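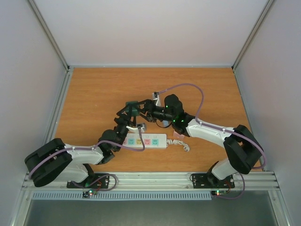

Standby load and the small office

Hannelore Kasten audits electricity use in small commercial buildings, mostly offices, clinics and workshops with fewer than 60 staff. We spoke by phone about what she measures after everyone has gone home.

Her starting point is the interval data from the meter, read in half-hour blocks. "I look at two in the morning before I look at anything else," she said. "Whatever is drawn then is your base load. In an office with no server room it should be low and flat. If it has a sawtooth in it, something is cycling, and I want to know what."

At a dental practice in Ivel the overnight figure was 3,000 watts. Kasten traced most of it to a compressor with a leaking fitting and a hot water unit left on continuous boost. Desk equipment came to 200 watts. "The owner had spent a month reminding people to turn off monitors. Fair enough, but the compressor was the job."

She still logs desk circuits.
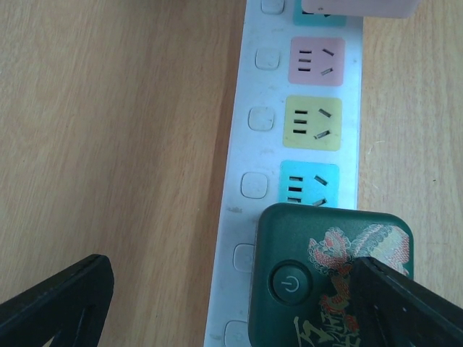 Individually switched outlets are useful, she said, when the labelling is kept current. Colour coding works for about a year, until somebody moves a printer. She prefers a written tag at the plug end and a copy of the list inside the switchboard door.

Her logging kit is a set of clamp meters on the distribution board, left in place for 2 weeks, plus a plug-in meter for single appliances. The clamps are made by Rerkis. She does not trust them at the bottom of their range. "Under half an amp I treat the reading as a yes or no. For anything smaller I use the plug-in unit and leave it overnight."

On timers she is cautious. A cheap mechanical timer drifts after every outage, and she has found several running hours behind. Her reports for Sotar, the property manager that sends her most of her work, now specify timers with battery backup – and a named person to check them when daylight saving ends.

The Ivel practice replaced the fitting in May. Kasten has asked for another month of interval data before she signs off the report. The hot water unit is on a timer and the owner has the manual.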